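Jedmont community kitchen, monthly walk-through
25 Mar 2022

OK, I did the rounds on my own this month, so the comments are longer than usual (sorry, I had coffee). Same list as always. Anything marked FIX I'd like sorted before the May supper.

1. Fire extinguisher by the range: OK
Needle in the green, pin in, tag readable. I did have to move a mop bucket to get to it. Please, please keep that corner clear!

2. Range hood and filters: FIX
Four filters, and two of them are sticky enough to hold a napkin. I tried it. They go through the dishwasher just fine, so whoever closes up next, run them on the hot cycle and let them dry overnight.

3. Gas shutoff: OK
Turns freely. The label is peeling again, so I taped it down and wrote over the faded bit in marker.

4. Walk-in cooler: OK, with a grumble
Door seal is good and the thermometer reads fine. Somebody put raw chicken on the shelf over the salad stuff, though, and I moved it to the bottom. Raw meat goes low, always. Also, half the tubs had no date on them. There's a roll of labels hanging on the door – it's right there!

5. Prep surfaces and produce: OK
Wiped down with sanitizer, test strip came up the right color. Change the paper covering between jobs, even if it still looks clean to you. Wash lemons before you cut them, too, peel and all, because the knife drags whatever's on the outside straight through. Same for lettuce, and pull off the tired outer leaves while you're at it.

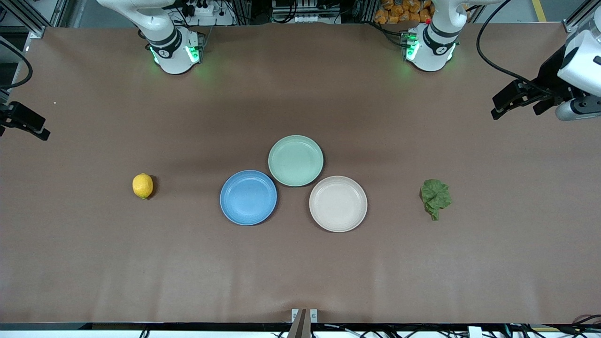

Plates get a look at this stage as well. I run a thumb around the rim and anything chipped goes in the trash, no matter how pretty it is. I threw out two from the back cupboard and I don't feel bad about it.

6. Hand sink: FIX
Hot water takes forever to show up. Soap was full, paper towels were out. I put in a new roll, but the spare box is down to its last one.

7. Electrical: FIX
The Trirna mixer has a nick in the cord near the plug. I've unplugged it and hung a tag on it, and I mean it, don't use it. The Jillurar warmer is fine. The outlet by the back window trips when I press test and comes back when I reset it, so that one passes.

8. Floors and exits: OK
Back door opens all the way and the exit light is on. The mat by the dish area curls up at one corner and I caught my toe on it twice. I flipped it over, which helped a bit. If it curls again, let's just buy a new one.

Work order for the hood, the sink and the mixer is number 2654. Write that on anything you send in, or it ends up in the general pile and we wait until summer.

Next walk-through I'd love a second pair of eyes, mostly for the top shelves, which I can't see without the stepladder.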